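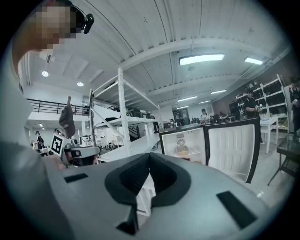
Gray long-sleeved top and a headset.

Stalldale Soup Notes

A plain-text collection of home soup recipes, gathered in and near Stalldale and typed up so that people can search them, sort them, and cook from them. Shaohua Tang started it with a shoebox of recipe cards, Ziad Khoury wrote the small script that checks the files, and we have both eaten very well because of it!

What's in it

Every recipe is one text file. The folders are named after the towns where the cooks live: Morkton, Dadard, and Brunet, plus a catch-all folder for cards that came with no town on them. Morkton is heavy on barley and smoked fish. Dadard sent us so many lentil soups that we had to start putting the cook's initials in the file names (no complaints, they are wonderful).

Fields

title: what the cook calls it, spelling untouched
serves: a number, or blank if the card didn't say
base: water, stock, milk, or tomato
ingredients: one per line, amount first
steps: free text, in the cook's own words
notes: anything scribbled in the margins, and please read these, they're the best part

Amounts are kept the way they were written. If a card says "a teacup of rice," the file says "a teacup of rice." A separate file, measures.txt, has our best guesses in cups and grams, and we'd love corrections to it.

Known problems

Three of the Brunet cards have water stains over the amounts, and we left those lines blank. Two recipes are both called Green Soup and are completely different soups. The base field is shaky for anything with coconut milk, which we filed under milk until somebody talks us out of it.

Adding a soup

Copy template.txt, fill in what you know, and send it over. Family stories are welcome in the notes! Please leave out last names and street addresses, and ask before sending a relative's recipe.

Changes

25 September 2024: Dadard folder finished, measures.txt now covers ladles and teacups.
August: fixed the leek and potato file, which had lost its potatoes.

Free to copy, cook, and share. Please keep the cooks' initials with their recipes.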